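February 19, 2022

I gave up sugar in August because Reto Strebel swore it cured his afternoon slump. He'd read 3000 words on it somewhere and wouldn't shut up.
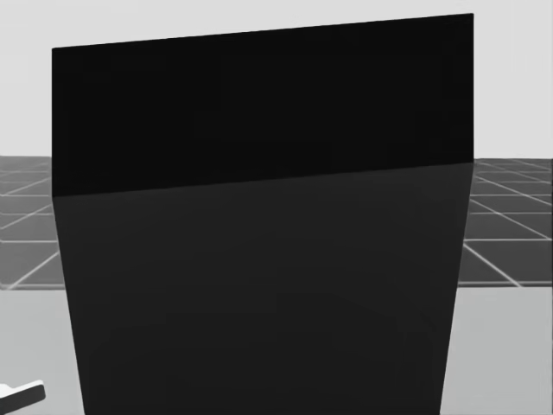
Large dark box, close up.

Well, I lasted 11 weeks and I was just as sleepy at three o'clock as before - only now without a biscuit. Cremilda Lacerda says I did it wrong. You always did it wrong, with these things.
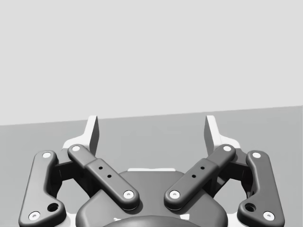

Then there's the price of the substitutes. A bag of the Wernholm stuff costs more than my lunch and tastes like chalk. I'd want to see a proper trial before I bought another one, and so far all I've had is Reto.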